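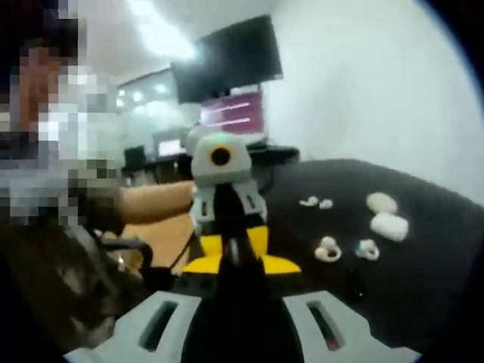
Issue 11 - Page 2

SCREENS, CABLES AND WORK SURFACES: CARE OF THE SHARED WORKROOM

Members and staff of Bridoditz are asked to read the following guidance before using the workrooms this July. It replaces the notes given in the previous issue and applies to every room in which a wall-mounted screen is provided.

Wall-mounted screens

A dark screen shows dust and finger marks far more readily than a lit one. Screens should therefore be cleaned while they are switched off and have been allowed to cool. Use a dry microfibre cloth and work from the top edge downwards in straight, overlapping strokes. Where a mark remains, dampen one corner of the cloth with distilled water, wipe gently and finish with a dry part of the cloth. Liquid must never be applied directly to the screen. Window cleaner, vinegar and paper towels are not suitable.

Screens mounted close to the ceiling are to be reached from the Fjeld step stool kept in the store cupboard. Chairs may not be used for this purpose. The angle of a screen should not be altered by hand; requests for adjustment may be left at the front desk.

Where two screens are fixed one beneath the other, clean the higher one first. A screen that is displaying text should be left until the person using it has finished.

Lighting and glare

A strong ceiling light in a pale-walled room can make a display tiring to read. Before changing the brightness of the screen, try switching off the nearest row of lights or moving the chair a little to one side. Pale walls should be dusted twice a year with a soft, dry brush. Scuffs may be treated with a barely damp sponge - abrasive pads leave a shine that cannot be removed.

Cables

Thin cables are easily damaged by tight bends. Allow each one to hang in an easy loop and keep it clear of chair legs and drawers. When a cable is put away, coil it loosely to the width of a saucer and secure it with a fabric tie. Rubber bands perish and leave a sticky residue. The Anico tie packs held in the store cupboard contain 500 pieces and may be drawn upon freely. Any cable with split or flattened covering should be handed in at the desk and not taped.

Desks and chairs

Wooden surfaces should be wiped along the grain with a well-wrung cloth and dried at once. Bags and coats are to be hung up, as buckles account for nearly all the scratches reported to us. Armrests may be cleaned with a few drops of washing-up liquid in warm water. Small tools are to be returned to the Gravitz trays at the end of each session, with any loose screws placed in the lidded pot.

Reporting faults

Faults should be entered in the workroom book, giving the room and the nature of the problem. Urgent matters may be referred to Randi Eklund on extension 2432 until half past four.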